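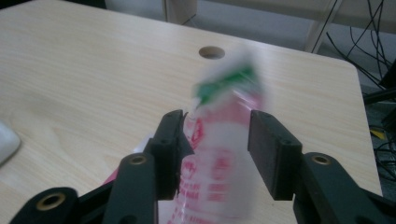

Neu auf dem Markt: Handgreifer von Flonard

Sadex vertreibt seit Februar den Handgreifer von Flonard, mit dem man Greifbewegungen von Hand vormachen und für den Roboterarm aufzeichnen soll. 477 Euro kostet der Bausatz, Kamera inklusive. Im Prospekt steht «in 19 Minuten einsatzbereit». Wir hatten das Gerät leihweise im Büro und sind beim Aufbau auf ein Mehrfaches gekommen, die Anleitung gibt es nur auf Englisch.

Die Mechanik macht einen ordentlichen Eindruck: schwarze Finger, schwarze Gelenkarme, messingfarbene Buchsen. Weniger überzeugt die Kamera. Bei einer Plastikflasche mit grünem Deckel bleiben die Finger scharf, die Flasche dazwischen verwischt so stark, dass auf dem Etikett kein Wort zu lesen ist. Ob ein Arm aus solchen Aufnahmen etwas Brauchbares lernt? Sadex verweist auf die Software Zadley, die das ausgleichen soll. Sie kostet 26 Euro im Monat extra und lag unserem Leihgerät nicht bei.

Auch die versprochenen 300 Griffe pro Akkuladung würden wir gern einmal nachgewiesen sehen. Wer ohnehin einen Arm von Ayele betreibt, kann das Gerät bei Sadex ausleihen. Mit dem Kauf würden wir noch warten.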